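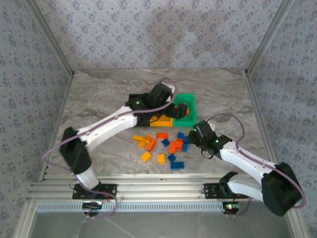
Amra Trajkovski started the Holtstead robotics club because she wanted somewhere to eat lunch. I'm quoting her more or less exactly. She teaches physics, her classroom has the good windows, and one spring a handful of kids asked if they could stay in there and solder things while she had her sandwich. Six years later she has 15 students, a cupboard nobody else has the key to, and a project called Nollar that has eaten most of her afternoons since the fall. Nollar is two robot arms picking up toy bricks, yellow and orange and blue, and dropping them into a green bin. "People hear that and they go, oh, cute," she told me, pulling out a stool so I could sit down. "And then they stay for an hour."

I stayed for three. I'd come by a little after four, when the buses had gone, and I figured I'd get my quotes and be home for dinner. (I was not home for dinner.)

The first thing I asked her was why bricks. She laughed and pointed at Damir Golob, a senior who had a screwdriver behind his ear and had so far not said a word to me.

"They were my brother's," Damir said. "Well, mine, then his. We tried other stuff first. We tried dice, we tried bottle caps. Bottle caps are terrible! They slide off everything."

Bricks, he explained, are a nice kind of difficult. A long one lying diagonally wants to be grabbed across the middle, so the gripper has to turn. A little round-topped one squirts out if you pinch it too high. And when a few end up leaning on each other, you have to decide which one to go for, something a person does without thinking and the Nollar team has been arguing about since Thanksgiving.

"We had a whole meeting about leaning bricks," said Ankica Stojanović, a junior, who runs the software side with what I'd call cheerful ruthlessness. "Two hours. Pizza and everything. We voted."

What did they vote for?

"Yellow first. It was a dumb rule. We threw it out the next week."

The arms are mounted side by side on a grooved aluminum rail along the front, and both can reach the middle, and that's where the trouble lives. With one arm, Ankica said, the club had a working demo before winter break. It was slow, but it worked, and everybody's parents clapped. Then Amra asked what would happen with two.

"I meant it as a question for them to think about over vacation," Amra said. "They came back in January with a budget."

The budget was $200, all from a bake sale, and it didn't go nearly as far as they'd hoped. A repair shop in town, Kneževič, let them have some aluminum pieces for free and cut them to length. The rest was borrowed, begged or paid for by Amra, who changed the subject when I asked how much.

I wanted to know what it's like when two arms go wrong. Damir finally got talkative on this one. For most of the winter they'd both go for the same brick, he said, and you'd get this awful clicking as the grippers knocked together, and someone would lunge for the power switch. So they tried taking turns, left then right then left. "Super safe," he said. "Super boring. It was slower than one arm, because each one had to back all the way out before the other could move."

Now they have what Ankica calls "calling it." Each arm claims a brick before it moves, and the other one picks something else and waits close by if the bin is busy. I loved watching that part, I have to say. One gripper is down at the edge of the bin with a piece and the other is just hovering by the pile, like somebody holding a plate at a buffet.

The club is getting ready for Cerari, the regional student competition, in May. The event Nollar is entered in gives teams 120 seconds to clear the floor, with a penalty for anything dropped outside the bin. I asked for their best time. Ankica looked at Damir and Damir looked at the ceiling.

"Our best time is great," Ankica said. "Our usual time is a different number."

The best, I got out of them eventually, is 58 seconds, once, on an afternoon when only four people were in the room and one of them was on the phone. They haven't come close since. Ankica has the log from that run saved in three places and reads it, she told me, "the way other people read horoscopes."

There's a freshman on the team too, Thoa Tăng, whose job is cables, and I hadn't realized cables could be a job. The purple ones that run up to the grippers have to have enough slack for the wrist to twist all the way around, but if you leave too much, the loop swings down and catches on things. She's redone them more times than she could tell me.

"I like it," Thoa said. "If I do it right, they move better and you don't notice why. I notice why."

I asked whether she'd be driving the computer at Cerari. She looked horrified. First-year members mostly carry things and watch, though Amra has been trying to talk her into doing the two-minute presentation for the judges, and from the way the older kids were nodding along I think she's going to lose that fight.

My last real question was for Amra, and it was the nosy one, about whether she still gets to eat lunch. She thought about it. Bujar Begović, the assistant principal, had stuck his head in a few minutes earlier to remind everyone that the building closes at seven, and he was still standing in the doorway with his coat on, watching the left arm.

"Bujar eats in here now too," she said. "He brings soup. He says the noise is relaxing."

"It is relaxing," said Bujar. Then he asked if they could run it one more time before he locked up, and Ankica was already resetting the program.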